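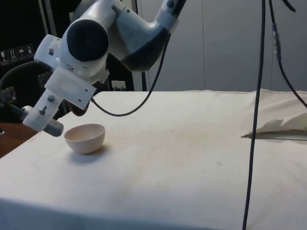
Data card for the Partanen fault set, collected in March after the Z-axis offset bug got into the controller build. The arm's idea of table height drifted low over a shift, so fingers came down harder than commanded. Most episodes are bowl approaches – small pale bowl on a white cloth, the gray finger coming in from the left side – and the drift is easiest to catch there, in the last bit of travel before the rim. Don't train on this as good data. It's for fault detection.

## Contents

- 3493 episodes total
- 771 flagged `offset_bad`
- 281 ended by protective stop
- rest are nominal or not reviewed yet (see `status`)

Flags were set from joint torque, then checked by hand. Torque log at 60 Hz. Timestamps are fine, clock was never the problem.

## Known issues

- offset grows with run time, up to 9 mm at worst
- homing resets it, so first episodes after a restart look clean. Dont use them as proof of anything
- `stop_reason` blank in some older files, treat as unknown
- Luvance loader drops the wrist stream if `sync=strict`. Use `loose`

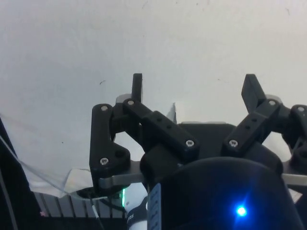 **Can I run the old controller build to reproduce the fault?**

Only with the force limit on and the area clear. Zallavley branch has the limit set low already. Keep a hand near the e-stop, the drop is quicker than it looks in the logs.

## Fix

Patched in the Plukent driver – offset is now re-read at evry home and checked before each descent. Mismatch = arm holds and throws `E_ZREF`. Not tested with long fingers yet.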